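Home | Products | Help Center | My Tickets | Sign out

Ticket 456: Market insights report shows blank trend charts after 12-month rollover

Product: Plurer Reports
Customer: Ciltitz
Assigned to: Zoila Muñoz
Priority: Normal
Status: Resolved, monitoring

Reported problem

Customer publishes a quarterly outlook for its investment clients, built from the Market Trends template. After the August data load, the trend charts on pages 3 and 4 come out blank. The key figures table on page 2 is correct. The PDF and the web version behave the same way. No error is shown to the user. The customer had not edited the template since the previous quarter.

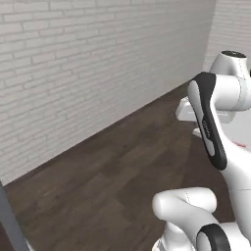
Step 1 – Reproduce

Cloned the customer workspace to staging and ran the report with the same date range. Charts blank on the first run. Changed the range from 12 months to 6 months and the charts rendered. Changed it back to 12 and they were blank again. Browser and user role make no difference.

Step 2 – Check the source data

The sector feed comes in through the Oddsson connector. All 32 sector series are present in the warehouse table with no gaps in the monthly values. Row counts match the connector log. Feed ruled out.

Step 3 – Check the chart query

The chart service requests each series with a label built from region, sector and index name. Label length is limited to 128 characters. In the August load, one regional index was renamed by the supplier and its label now exceeds the limit. The service rejects the whole batch when one label fails, and the report builder treats the rejected batch as an empty result. The renamed index only enters the batch when the range is longer than 6 months, which matches Step 1.

Log line from the chart service:

WARN batch rejected: label length exceeds 128, series returned 0
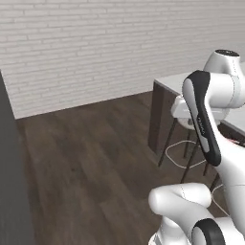

The warning is written at a level that the default log view hides, so the customer's admin could not have found it without changing the filter. Raised separately with the logging team.

Step 4 – Workaround

1. Open Settings, then Series Labels.
2. Find the renamed index and enter a short label of 50 characters or fewer.
3. Save, then clear the report cache for the workspace.
4. Run the report again with the full 12-month range.

Applied in staging, all charts rendered. Customer applied the same steps in production at 2:40 p.m. and confirmed pages 3 and 4 are populated.

Step 5 – Permanent fix

Two changes requested. The connector should shorten long labels on import and keep the full name in the tooltip. The chart service should drop a failing series and return the rest, with a visible notice on the report. Both are accepted for the next maintenance release. Avitz workspaces use the same connector version and have been added to the notification list.

Notes

Short labels entered by hand will survive the upgrade. Custom labels are not overwritten by the connector unless "Sync names from source" is checked – the customer has it unchecked.

Ticket stays open until the next scheduled data load has completed. Z. Muñoz to check the chart service log after the load and close if no rejected batches are found.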